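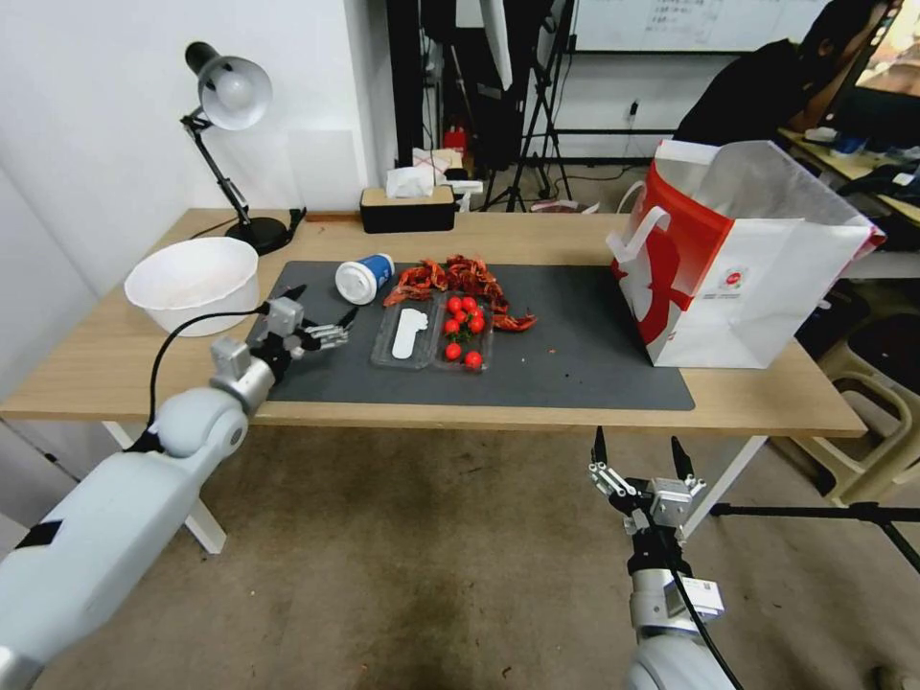
Learning to write letters again

Home Archive Letters About Contact

2019-04-01

I stopped writing letters when I got my first email account. I started again last October, when Julián Prieto sent me four pages from Brunico and I felt that a text message would be a poor answer. It took me 7 days to finish a reply. Most of that time went into the first paragraph.

The hard part is news. In an email I assume the other person knows what happened last week. In a letter, last week will be old by the time it arrives, so small news isn't worth much. I wrote to Julián that my bus route had changed, and by the time he read it the route had changed back. Now I mostly leave out anything that could go stale. I write about books, people we both knew, and things I have been thinking over for a while.

I don't use special paper. I tried a thick cream pad and the ink sat on top and smeared under my hand. Plain copier paper is fine. I put a lined sheet underneath to keep the rows straight. My handwriting was bad at the start and it is still bad, but it is slower now and Julián says he can read all of it except my sevens.

I set myself a limit of 1000 words. Past that I repeat myself, and my hand hurts. The longest one so far was about 2000, to Adebayo Adebisi, after he moved to Gornmont, and I would cut half of it if I could have it back. He answered with a postcard — three lines, one of them the weather.
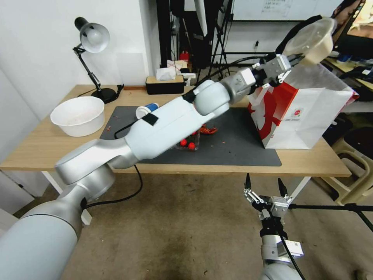
Postcards are a different thing and I have come to like them. There is no room to apologize for not writing sooner, which takes up the top third of every letter I send. I keep a few stamped ones in a drawer and send them between letters, so that the gaps don't feel so long.

I used to make a copy of each letter before mailing it. I gave that up. Reading the old ones made me stiff, and I started writing for the copy. What I do keep is a notebook with the date, the name, and a line on what I said, so I don't tell Adebayo the story about the ferry at Skendholm a third time. He has been polite about it twice.

Replies are slow. One from Ñahui took so long that I had forgotten my question, and the notebook didn't have it either. I wrote back and asked what I had asked. I am still waiting for that one. In the meantime I owe Julián a letter, and I have the first paragraph.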